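Notebook, plate racking, 22/11/2020

Right, writing this up while it's still in my head, because last time I left it until the morning and ended up with a page that said "wrist thing again, see earlier" and no earlier to see.

The plan for the session was more plate examples for Filla. We had plenty where the plate starts flat on the table, and the policy has got quite cocky about those, but the handful where it begins in the rack were all done in one sitting by one person (me) and they all look the same. I drive the arm in the same lazy curve every time. You can overlay the paths and they practically sit on top of one another, and I suspect the thing has learnt my elbow more than it has learnt the plate.

So I wrote out a start sheet beforehand with the rack turned and shifted between runs, and made myself follow it. Target was 60 good ones. Got to 52 and stopped, partly because my hands were going and partly because the last few were sloppy enough that I'd have binned them anyway. I'd rather have 52 I trust. That takes the Filla set past 700 overall, if the folder count is right, and I haven't checked it against the log yet.

Setup notes, so whoever goes next can match it. Rack down near the seam between the two tables, plate upright in the slots, both tables otherwise clear apart from the black stand on the left one. I had a mug on the left one for the first few and then realised it would be in every single recording, so those are in the "scrap" folder. Please don't rescue them, I know it's tempting. Lights all on, overheads only, no desk lamp. The fixed camera hasn't moved since the Lahlou runs and I'd like it to stay that way until we've trained at least once on the lot.

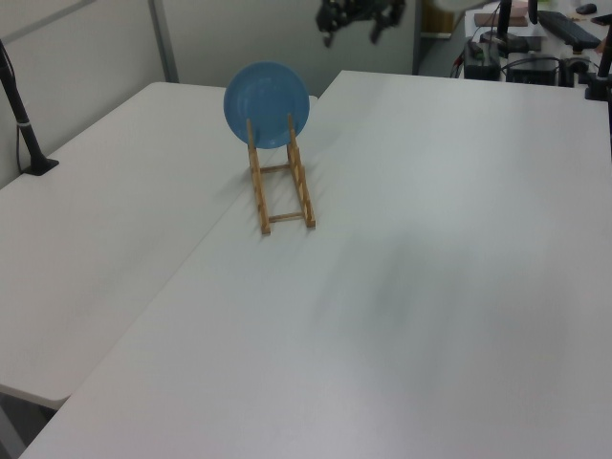
The approach is where most of my bad ones came from. If I come in from above and a bit to the side I can get the fingers either side of the rim without much fuss. If I come in square on, I lose sight of the far finger behind the plate and end up poking about, and then the recording has a long dithery bit in the middle which the model will happily copy. I've started hovering high, lining up properly, then going down in one go. It feels slow when you're doing it but the files come out shorter. Average was 20 seconds once I'd settled in, and the early ones were well over that.

Second thing, the wooden rack is very light. If the plate catches on a slot on the way out, the whole rack comes up with it. Happened a few times. I kept two of those in, labelled as recoveries, where I lowered it again and wiggled the plate free, because I think it needs to see that going wrong and being put right. The others I dropped the lot and hit stop — they're marked failed and kept out of the training split. I thought about taping the rack down and decided against it. Kirnley will be using whatever rack they've got and it won't be taped.

Third, and this is boring but it cost me half an hour: the record pedal double fires if you press it with the edge of your shoe. You get one proper file and one with nothing much in it. I found 8 of these when I went through at the end. They're tiny so they're easy to spot if you sort by size, but a script ought to catch them. Adding it to my list, below the other things on my list that a script ought to catch.

Labels. I've gone with "rack to hand" for the lift out and "hand to rack" for putting it back, and split each run at the point where the plate is fully clear. Cadbridge's format wants one label per file, so somebody has to decide whether we cut the files in two or send the whole run with a made-up combined label. My vote is cut them. It's more files but each one does one thing, and I had a go at cutting a few by hand and the joins looked fine.

Quick thought on variety before I forget. It's all one plate. Pale blue, matt, nice and easy to pick out against white tables, and I do worry we're making life too comfortable. I'd like a white plate in the mix, and something shiny, and maybe a bowl if the fingers will go round it. There's also the question of whether we should leave a bit of clutter about on purpose (yes I see the irony, re: the mug). My feeling is clean table first, get a baseline, then make a mess in a controlled way with a sheet saying what the mess was.

To do next:
Check the folder count against the log.
Cut the rest of the files at the clear point.
Start sheet for a white plate, same rack positions so we can compare.
Ask Kirnley what rack they have, and whether we can borrow it before February.
Pedal: try a longer debounce, or wear different shoes.

Training run is queued on the big machine with just the old data, so there's something to compare with. Will paste the curves in here when it's done.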